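Notes on the Handover Planner, Second Revision
1 Nov 2019

The Brundora controller has handled single-arm tasks reliably since June. Transfers between two arms have required more attention, and this entry records the changes made to the planning software for that purpose.

In the first revision, each arm followed its own trajectory and the two were joined by a fixed pause. The giving arm opened its fingers when the pause ended, whatever the receiving arm had reported. Of 539 logged transfers, 91 ended in a fault, and most of those faults were traced to the release step.

The second revision treats the period of shared grasp as a state of its own. While both grippers hold the object, one arm is designated the leader and the other follows with reduced stiffness. Release is permitted only after the receiving gripper has reported stable finger effort for 50 consecutive control cycles.

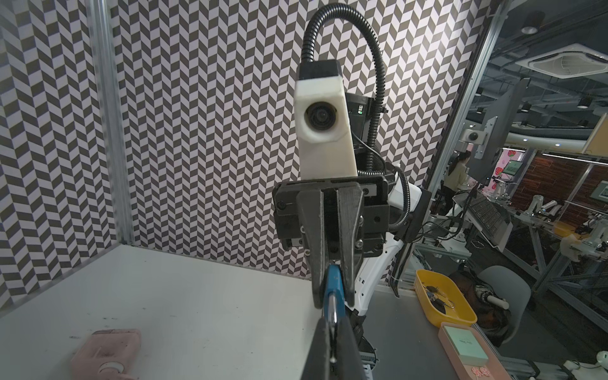 Jui-lin Liu wrote in response to the draft that the effort threshold should not be a constant, as a stiff object and a soft one settle at very different values, and asked that it be read from the object file instead. The suggestion has been adopted. The threshold is now a required field, and the planner will refuse to start without it.

Two matters remain open. The wrist camera estimate is still ignored during shared grasp, when the facing gripper hides part of the object. The log viewer also plots the two arms on separate clocks, and comparison by hand is slow. A correction to the viewer is in review.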